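Ondar two-arm bench cell
Home > Benches > Ondar

Can a machine do your chores yet? Some of them, slowly, and we think that's pretty exciting! Ondar is the bench we build at Jaltstead for people who want to find out for themselves, with shoes, small household things, or whatever piles up on the shop counter.
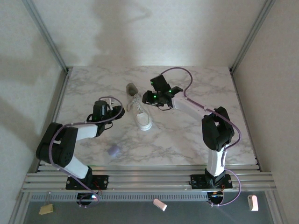
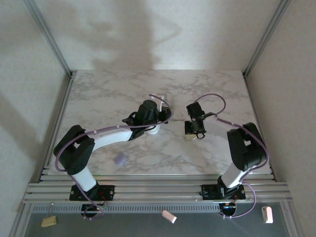

Ondar with both arms over the marble-patterned top. The first picture has a white canvas sneaker on it.

We love shoes as a test. Laces flop, canvas gives, and a toe cap is slippery to hold. A person ties a bow while thinking about lunch, and a pair of arms has to work for every inch of it. Our Ura software (version 2) comes with 6 starter chores, and lacing is the one we keep going back to. Sorting small items is much further along and a great place to begin.

What it won't do yet: fold a fitted sheet, or run all day without somebody nearby. Plan on staying close.

In the package
Two arms with grippers
Front rail and base plates
Walled enclosure, three sides
Ura 2, with 6 starter chores
Printed setup guide, 46 pages

Part no. 312
Spare gripper fingers are listed under Babić parts. Next batch ships in March.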